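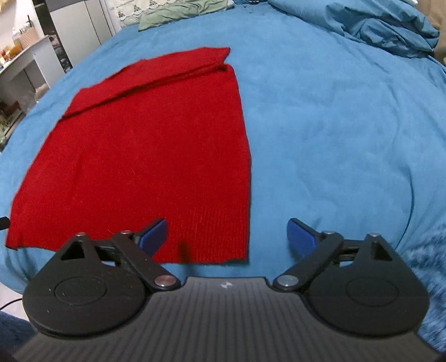
Rotes Strickzeug auf blauer Tagesdecke.

Wolle waschen: Was taugen die Wunderversprechen?

Seit Februar liegt in unserem Tauschregal ein Stapel Probepäckchen von Drendanora, einem Wollwaschmittel, das angeblich alles kann: pflegen, entfilzen, Motten fernhalten, Farben auffrischen. Ich bin bei solchen Aufzählungen grundsätzlich misstrauisch. Ein Mittel, das Filz rückgängig macht, habe ich in meinem ganzen Strickleben noch nicht gesehen. Wenn die Schuppen der Faser einmal ineinander verhakt sind, dann bleibt der Pullover eben im Format Kleinkind.

Annelore Dreßler hat es trotzdem probiert, drei Wäschen lang, mit einer Jacke aus unbehandelter Schurwolle. Ihr Urteil: riecht gut. Die Ärmel waren danach so steif wie vorher. Auf der Packung steht übrigens etwas von 894 zufriedenen Testhaushalten. Wer die befragt hat und wonach, steht dort nicht, und auf meine Mail kam bisher nur die Bestellbestätigung für einen Rundbrief, den ich gar nicht haben wollte.
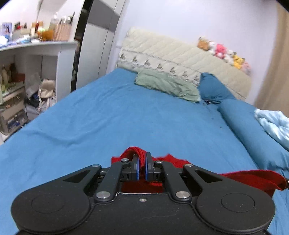
Bleibt die Frage, ob man überhaupt ein Spezialmittel braucht. Roland Oakley schwört auf lauwarmes Wasser und einen Spritzer Haarshampoo, und ich sehe wenig, was dagegen spricht. Zwölf Minuten einweichen, nicht reiben, nicht wringen, ins Handtuch rollen, flach trocknen. Bei kräftigem Rot bitte allein waschen, da traue ich keinem Farbfangtuch. Und viele Stücke müssen gar nicht ins Wasser, eine Nacht am offenen Fenster genügt oft.

Gegen Motten hilft meiner Erfahrung nach vor allem Ausschütteln und Nachsehen. Die Zedernkugeln von Roketti, zwei Beutel davon, hingen bei mir einen Winter lang im Schrank. Die Löcher im Schal kamen trotzdem.

Wer mit Drendanora bessere Erfahrungen gemacht hat, darf mir gern widersprechen, am liebsten mit dem gewaschenen Stück in der Hand. Restliche Päckchen bitte bis 3.5.25 aus dem Regal mitnehmen.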